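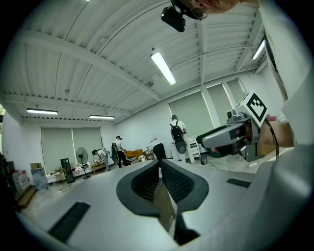

Temero Household Water Diary

Temero is a set of 2,845 diary entries on water use at home, kept by 222 households in Dernmont over 3 months, ending in December. Each row is one use of a tap, shower or hose.

Columns
house_id – number given at sign-up
room – kitchen, bath, laundry or yard
start – local time, 24-hour clock
liters – meter reading after use minus reading before
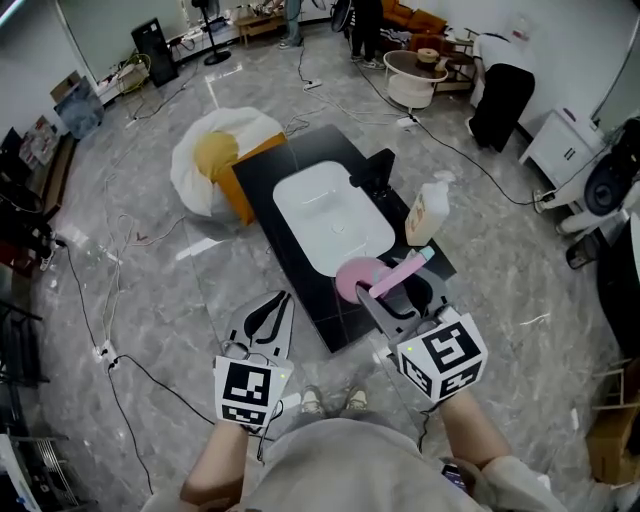 Basin with black faucet and pump bottle.

Known gaps
Around 20 entries have no start time. Yard use is low, as the diary began after the summer. Leaks were not logged.

Files
entries.csv
houses.csv

Upkeep
Lies Leemans checks the entries. Send fixes to Taha Metwally, with the house_id and the row number.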